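Bench rules for two-arm cells handling wire harnesses

Most stoppages on a two-arm bench come from housekeeping, and few from the program. The rules we use at Gakdale were drawn up by Behrouz Bagheri and revised in October, after the second cell was added.

Clear the bench before the arms are powered. Wipe down plastic sheeting at the start of every shift; dust and clippings migrate into connectors. Keep hand tools off the tabletop entirely.

Load harnesses with the connectors spread through the tray. A tangled tray is acceptable for picking, but pull any wire that hangs over a divider back into its compartment – a hanging wire is the first thing a finger will catch. Replace pulp trays after 14 refills or when the walls go soft.
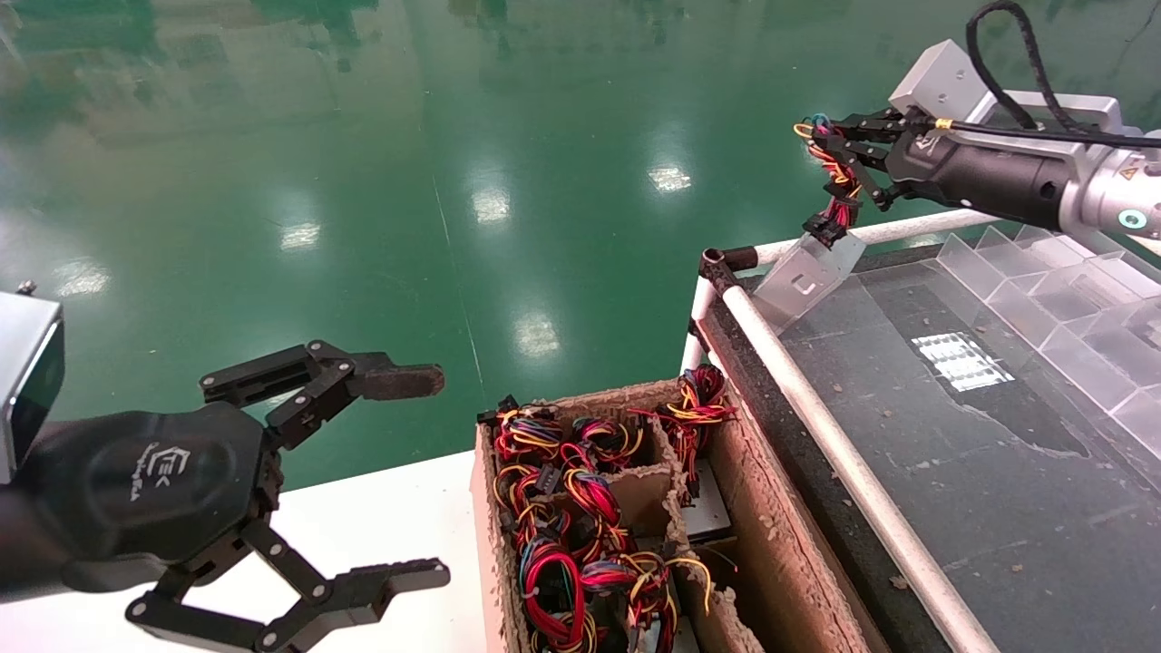

Only one arm enters the tray area at a time. The other waits with its fingers open, outside the path of the held part. Write this into the program as an interlock and do not rely on timing.

Cables on the arm need a loop long enough for full wrist rotation. Check it by hand with the power off, then at reduced speed. Tie points are inspected every 500 cycles and logged on the cell sheet.

Finger pads: clean with a dry cloth, no solvent. Change both pads of a gripper together, even if one looks fine. Uneven pads twist the connector on release, and it will miss the holder.

Warning labels stay readable. Do not tape over them or hang cables across them. Floor lines are kept free of carts and boxes.

Before anyone reaches in, stop both arms, not just the nearer one. Restart needs 2 people if the cell was stopped by the emergency button. Faults go to Hilde De Bruijn, with the cell number and the time of day.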